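Workbench Tips: Plugging and Unplugging the Little Connectors Without Breaking Anything

If you've ever opened up an old amplifier, a printer or the control box off a garage door, you know that feeling of looking in at all those little plugs and wondering which one you'll regret touching. I had that feeling for years, and I still get a touch of it every time I lift a lid. But most of the repairs that come across my bench are small ones, and a good half of them come down to a plug that has worked loose or been pushed in crooked by the last person who was in there (quite often me!). So I thought I'd put down the habits I've picked up, in no very strict order.

Before you unplug anything

Pull the power cord out of the wall, and then go make yourself a cup of coffee. The big round capacitors on a power board can hold a charge after the cord is out, and they don't care that you're in a hurry. I give mine 10 minutes and then check across the terminals with the meter anyway. If the thing you're fixing is a microwave or a tube television, please hand it over to somebody who does that for a living. I won't open those myself.

Next, take a picture of the plugs with your phone, and then take another one from the opposite side. You'll want to see the wire colors and which way the little locking tabs face. I also put a scrap of masking tape on each plug with a letter on it, and the same letter on a bit of tape next to where it came from. Keep the tape off anything that gets warm, and peel it all off before you close up.

Give the board somewhere decent to sit

A circuit board lying on a bare bench will find every stray screw and snip of wire you've dropped since last January, and the solder points underneath are sharp enough to scratch a nice tabletop too. I like a flat tray with a bit of an edge to it, one that doesn't rock. Raising the tray on a plastic storage box does wonders for the back of your neck, and you get the front row of connectors up where you can look straight at them instead of peering down from above with a flashlight in your teeth.

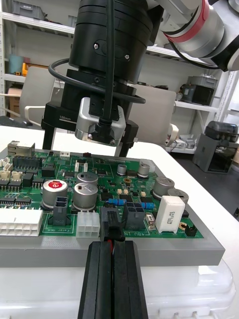
When it comes to pushing a plug home, go slowly and look twice. Most of these connectors have a rib or a notch on one side so that they fit only one way around, but the plastic is soft and a determined thumb can beat it. Line it up square, rest it against the opening, and feel for the pins before you put any weight behind it. You should be pressing on the plastic body the whole time, never on the wires. If it won't go, back it out and look at the pins from the side. One bent pin will stop the whole row, and a wooden toothpick will usually coax it back upright.

Support the board with your other hand while you press, right behind the connector if you can get there. Boards flex more than you'd think, and a crack in a solder joint is a miserable thing to find later.

Getting a stubborn one out

Never pull on the wires. I know, everybody says it, and then everybody does it! Find the locking tab first. On some plugs you squeeze it, on others you lift it, and on a few you have to press in the middle with a fingernail or a plastic spudger. Then rock the plug gently end to end, a hair at a time, and it'll walk out for you. Side to side is how pins get bent.

If there's a dab of factory glue over the plug, the rubbery white or yellow sort, a few drops of rubbing alcohol along the edge and a wait of 5 minutes will often loosen it. Peel it away in strips with something plastic.

My old Arthur shop radio had a plug glued in so thoroughly that I spent most of a Saturday-sort-of-afternoon on it, and I was very glad in the end that I hadn't reached for the big pliers.

Read what's printed on the board

Makers print all kinds of helpful things in tiny white letters along the edges, and it pays to get a magnifier on them before you plug in anything carrying power. Two plugs with the same number of pins can look like twins and do completely different jobs. Copy the labels onto a slip of paper and tuck it in the case when you're done. I did that with a Grotus fan controller, and when it came back to me the next winter I was so pleased with myself.

What I keep within reach

A magnifier on a stand, plastic tweezers, a soft brush, toothpicks, rubbing alcohol and a muffin tin for the screws. My Womberg box of assorted housings and crimp pins came with 700 pieces and I've used maybe a handful of the sizes, so buy small if you're just starting out. The Driltik hand crimper was worth the money, although it took me a whole evening of ruined pins to get the knack.

Store spare plugs in the bag with their pins, and write the pin spacing on the outside.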